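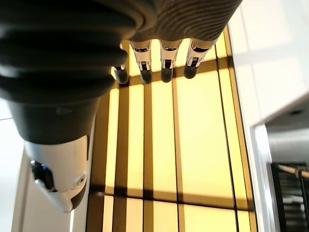
Fingertips, budgeted under "consumables."

Ubaldo Sartori
August 5, 2023

Spent my Saturday on the equipment plan for next year. A thread for anyone who thinks buying a robot means buying a robot. 1/9

The quote from Fimuvari has one big number on page 1 and 61 smaller ones after it. I've stopped reading page 1. The small ones are where I live now. 2/9

Hands are a separate line. I asked if the arms came with hands and got a very kind email explaining that "customers have different needs." My need is for there to be something on the end of the arm. 3/9

Spare fingertips: $757 a set. Bezerra quoted us less, but theirs ship in 30 days and we'd have to stop work every time one wore through. So there's now a spreadsheet tab called FINGERS, and my accountant has asked me to rename it. 4/9

Service contract. Bukari wants it paid up front, Adus will bill quarterly if you sign for 2 years. I'm leaning Adus, mainly for cash flow and a little bit out of spite after the March call. 5/9

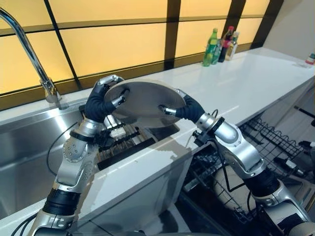 Gloves, cables and sleeves went in last, and they shouldn't have. I had one row for "accessories" and it was a fantasy number. Then look at a plate going over a sink with a black glove on each side of it and a cable looping down by the steel, and tell me which of those you'd like to run out of first. I've split the row into three and all of them went up. 6/9

Plates also have a row. Anyone planning for dish work who leaves out plates is either very brave or using someone else's. I put us down for the cheap ones. 7/9

Things I forgot last time and have now typed in red: shipping the arms back for repair, shipping them back again, insurance for both trips, a crate. The crate costs more than my first car – it's a nicer crate than it was a car. 8/9

Total goes to the boss Monday. If you've bought hands from any of these folks and have real numbers on how long the fingertips last, please send them over. I'll put you in the FINGERS tab. 9/9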